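Bench gallery: hand gripper pair, July service

Lurnthorpe Handling Notes — Gallery — Service and setup

This page covers the service of one pair of hand-held grippers, left and right, and the pick check that closes the job. Eliseo Bautista did the mechanical work and Nasrin Zamani ran the check. Notes are by Kourosh Dehghan. The job number is 623, for anyone looking it up in the log.

The pair came in on a Tuesday with one complaint: the right unit was closing unevenly on thin stock. Card edges and cup rims would pinch at the tip and then roll out. Heavier items were fine. The left unit had no complaint against it but was serviced at the same time so that the two would feel the same in the hand.

Stripping down

Both units were wiped over before any fastener was touched. Lint gets into the linkages wherever cloth is handled, and it packs hard behind the jaw bases. Eliseo picks it out with a wooden skewer and a soft brush. Compressed air is not used on these; it drives the lint further into the pivots.

The arms were opened to full spread and closed again by hand, slowly, with the grip held level. On the right unit there was a faint catch near the end of travel, always at the same point. The left ran clean.

Pivots

The catch was traced to the pin at the base of one jaw. It was scored along one side and was replaced. The outer pins on the same unit measured fine and went back in with a thin film of light oil. Excess oil was blotted off straight away. Oil that creeps down to the jaw face will spoil the grip on paper and leave a mark on whatever is picked up next.

Nnamdi Lawal asked whether the whole set should be changed when one pin goes. Our practice is to change only the worn one, note its position, and look again at the next service. If the same position wears twice, the arm itself is checked for twist.

Jaw faces

The ridged inner faces were cleaned with a damp lint-free wipe and left to dry before the jaws were closed. A face with rounded ridges still looks serviceable from the front, so view it from the side against a light background. Both units passed.

Jaw alignment was set with a strip of plain paper. Close the jaws on it and pull from the left, then from the right. The drag should match. If it doesn't, loosen the jaw screw a quarter turn, let the jaw settle, and nip it up again. The right unit needed 2 rounds of this. Siamak Karimi made the strip holder we use, and it is still called the Karimi in the log.

Pick check

The check list is the Gurotero sheet, version 5. It is run on a table covered with a gridded cloth, white with black lines, using light household things that are easy to replace: paper cups, a printed carton, cloths bunched or knotted. Items are put down in no particular order and some are laid on their sides. A rim pick on a tipped paper cup is the one that matters most for this fault, as only the jaw tips are in contact and any misalignment shows at once.
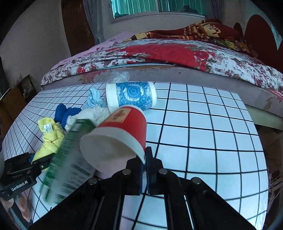 Rim picks are made with a light squeeze, held, then released. The operator looks for the rim creeping sideways between the tips. Crushing the card does not count as a fail by itself, but it usually means the hand is making up for poor alignment, and the paper strip test is then repeated.

Cloth picks come after the cups. A knotted or rolled cloth loads the jaws off-centre and will bring back a catch that was only masked by fresh oil. Nasrin ran the full sheet in 11 minutes with no fails on either unit.

Sign-off

Both units were returned to the Plasside rack with screws marked in paint pen — a broken paint line at the next look means a screw has moved. The old pin is bagged and kept with the job sheet.

Next service is due when the log calls for it, or sooner if the catch comes back. Please report it with the unit side and the item being picked.

Back to gallery index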